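Posted in July

Do benchtop arms need a keep-out line if they're rated safe to work next to people?

Tukex_bench
We've got two small arms on a table, doing kitchen jobs – plates, mugs, opening and shutting a toaster oven. The supplier's leaflet says no guarding needed. Our site rules, written by someone who had clearly only ever dealt with welding cells, say guard everything. I don't believe either of them. What do people really do? The table gets reset by hand between runs, up to 100 times on a bad day.

Furnton
Depends on the country and the insurer. We put tape down and it's been fine for 2 years. Read the manual.

Brevier
Tape is fine until someone leans over it, so I wouldn't take much comfort from two quiet years. The leaflet is talking about the arm on its own. Your risk assessment has to cover the arm plus the gripper plus whatever it's holding, and an arm that stops gently on contact can still be holding a plate with a broken edge. Same goes for the oven: a hot door is a hot door however slowly it's moved.

What I'd ask for, in writing:
- speed limit set in the controller and locked, with the value on a card by the table
- stop button reachable from where the person resetting stands, tested at the start of each shift
- arms parked and motion disabled before any hand goes over the mat
- oven unplugged unless heat is the point of the test
- cables tied back so they can't snag the crockery

The third one is where it falls apart. By reset number 19 people stop parking the arms, and I've yet to see a sign on the wall change that. Make the software refuse to start the next run until the park has been logged. Dlamini sell a switch box that does this, though I'd want to see it fail safely before paying for it.

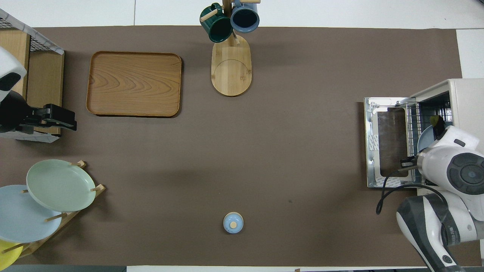

As for your site rules, don't ignore them, get them changed. Send the assessment to whoever owns them and ask for a separate section on small arms. Until that's signed, the old wording stands, silly or not.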